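## 4. What the Spec Sheet Leaves Out

### 4.1 The four devices

We bought all four tablets at retail, with our own money, in January. The Flovavmont is the cheapest of the group and the heaviest. The Ristov has the brightest box. The Scanlon and the Herka share a charger, a back panel, and, as far as we could tell after opening them, most of a circuit board, although the Herka costs more and says "Pro" in two places. Each has a seven-inch screen, a front camera, a rear camera, and a slot for a memory card that the product page treats as a personal triumph.

Our interest in this section is in the claims made for these devices before anyone has held one. Section 3 covered price. Here we take the printed specifications one at a time, compare them with what we measured, and ask whether the 30 people in our panel noticed the difference. In several cases they did not, which was humbling for those of us who had spent a month measuring it.

### 4.2 Storage

All four boxes promise the same storage. None of them delivers it. The Ristov came closest, and it managed this by shipping without a calculator. The Flovavmont arrived with 11 apps that could not be removed, among them two different weather apps that disagreed with each other throughout the study.

Panel members were asked to use their assigned tablet as they would use one they had bought. Most filled it with photographs and video inside the first two weeks, then met the storage warning. What they did next varied less than we expected. A few bought a memory card. The rest deleted things, one at a time, with visible resentment. In interviews, several described the warning as a fault in themselves ("I keep too much") even though the system software had taken more room than all of their pictures put together. We suspect manufacturers would be happy to hear it.

### 4.3 Battery life

The advertised battery figures assume a user who plays one video file at low brightness with the wireless radio off. We did not recruit this person. Under mixed use, the Scanlon outlasted the other three, and the Herka, with the same battery and nearly the same board, came last. Hằng Từ, who ran the battery tests, repeated them with a second pair of units before she would let the result into the draft. It held. The only difference we could find was a background service on the Herka that checks for updates to itself and does not appear to receive any.

Standby drain mattered more to the panel than running time. A tablet in this class lives in a drawer or on top of the microwave, and it is picked up when a phone is charging. If it is dead at that moment, it goes back in the drawer. Two participants reported that their device had been dead for most of the study and rated it "fine."

### 4.4 Cameras

The cameras are where the printed numbers and the daily experience part company most completely. Resolution on the box refers, in three of the four cases, to a file that the software enlarges after it has been captured. The file is certainly bigger. Fine text does not improve, and on the Ristov it gets slightly worse, since the enlarging step also sharpens, and the sharpening is enthusiastic.

For the viewing part of the study we wanted ordinary household material with some lettering, a few curves, and both light and dark surfaces. Test charts would have been tidier, but our panel does not own any. The reference set therefore consists of pictures of household things, shown on each tablet at full brightness and again at the default setting.

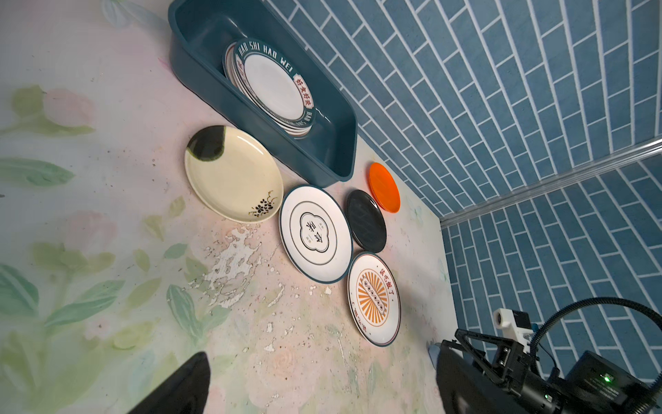

**Figure 3.** Plates in a basin and on a patterned tabletop.

Panel members looked at each reference picture on two tablets side by side and said which they preferred. They were not told the models, though the Flovavmont gave itself away by its weight whenever it was picked up. Preference followed brightness almost perfectly. Sharpness of lettering, which we had assumed would decide the matter, was mentioned by a handful of people and usually only after we asked. One participant chose the Ristov every time and explained that the other ones "looked tired." We have not found a better description of a dim panel in the literature and have adopted it in our notes.

The order changed at the default setting. The Scanlon ships with automatic brightness switched on, and its light sensor sits exactly where a right-handed person puts a thumb. It lost comparisons it had won ten minutes earlier. This is a problem of placement that no number on the box could have predicted, and a strip of tape would fix it.

### 4.5 Speed, and the feeling of speed

We ran the usual benchmarks and report them in the appendix for readers who enjoy them. Their relation to anything the panel said was weak. The Herka scored highest and was called slow more often than any other device. Its home screen plays a short sliding animation each time it is opened, and the animation can't be turned off. People who saw it over 88 times a week had formed an opinion of it.

The Flovavmont scored lowest and drew few complaints. It has no animations at all, possibly because it could not draw them. Icons appear, or they do not. Participants called it "plain" and "quick enough," and one asked whether she could keep it.

### 4.6 Limits of this section

The panel was small and lived in one city. Four devices cannot stand for a market in which a new model turns up each week and last week's is renamed. The Ristov received a software update during the study, so scores gathered before and after it are not strictly comparable; we kept both and mark them separately in the appendix. The brightness comparison was done indoors only -- we tried it once on the steps outside the building, where all four screens were equally invisible, and went back in.

Section 5 turns to repairs, and to what became of the Scanlon's charging port.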